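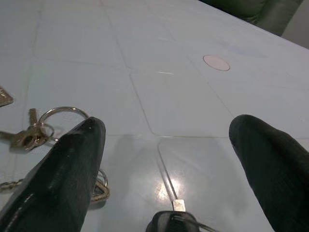

Brass keys on a big silver split ring. Sorting day at my place starts with a wipeable table.

Right, keys! I've been meaning to write this one up since March, when I locked myself out with a bag of frozen peas in one hand and a full set of keys in the other, none of which opened my own back door. Mine had come off the ring at some point and I'd been carrying around the old shed key, a bike lock key for a bike I sold, and two I still can't place. So I sat down on a Thursday night with a cuppa and sorted the lot, and a few of you have asked how I went about it.

First up, do it on something smooth and pale. I tried it on the rug the first time (never again, the little padlock keys go straight into the pile). A glossy tabletop is lovely for this — everything shows up, and you can wipe off the grotty bits afterwards. Give the table a going over with a damp cloth and a drop of dish soap when you've finished, as old brass leaves a greyish smear that gets onto your sleeves.

Opening a split ring without wrecking your nails

This is the bit everybody hates. I used to do it with my thumbnail and swear. Now I use a staple remover, the pinchy sort with the little jaws. Slide one tooth into the gap, squeeze, and the ring stays open while you feed the key on. A butter knife does the job too if you go in at the end of the coil and give it a small twist, but keep your other hand out of the way. If the ring has gone baggy and doesn't spring shut any more, chuck it. A new one from the hardware shop is cheaper than a locksmith's callout by a long way.

I like a large ring for the spare sets and a small one for what I carry. Big rings are easier to find in a drawer and easier to open, but they're a nuisance in a jeans pocket.

Telling them apart

Brass keys all look the same at six in the morning with the dog going off. Nail polish on the bow (the round end you hold) is the old trick and it does work, but it chips unless you clean the metal first. Wipe it with a bit of metho on a cotton bud, let it dry, do two thin coats and leave it overnight. I've got red for the front, green for the back and a horrible pearly mauve for the garage, which was the only other colour in the bathroom drawer.

My neighbour Lamduan Kaewmanee files a tiny nick into the edge of the bow so she can feel which one she's got in the dark. I've pinched that idea for the front door key. Just stay well away from the blade, and don't do it on anything with a chip in the head.

Please don't put your address on a tag. A street number is enough to send someone straight to your door. If you want a label, make up a word that means something to you. My mum's spares are tagged Plukska after her old cat and no burglar on earth is getting anywhere with that.

Cleaning grubby keys

Warm water, dish soap, an old toothbrush, then dry them properly with a tea towel. For dull brass I make a paste of lemon juice and bicarb, rub it round with my fingers and rinse it off. Leave the notches alone apart from the toothbrush. And only plain metal keys get the bath! Anything with a plastic head or a battery in it gets a barely damp cloth and that's its lot.

If a key is sticking in the lock, rub the blade with a soft pencil and work it in and out a few times. The graphite helps it slide. I wouldn't use cooking oil, I did that once and the lock was full of fluff by winter.

Where they live now

I bought a row of hooks for the hall and they were $6 at the op shop, so I'm pretty chuffed. Daily keys on the hooks, away from the door where nobody can fish for them through the mail slot, and spares in a lidded tin in the linen cupboard. Mystery keys get a jar. I write the month on a bit of masking tape on the lid and if nothing's turned up that they fit after a year, they go in with the scrap metal — I did find the one for the meter box that way, so the jar has earned its spot.

Next time I'll tackle the cord drawer, which is a much bigger mess and may need two cups of tea.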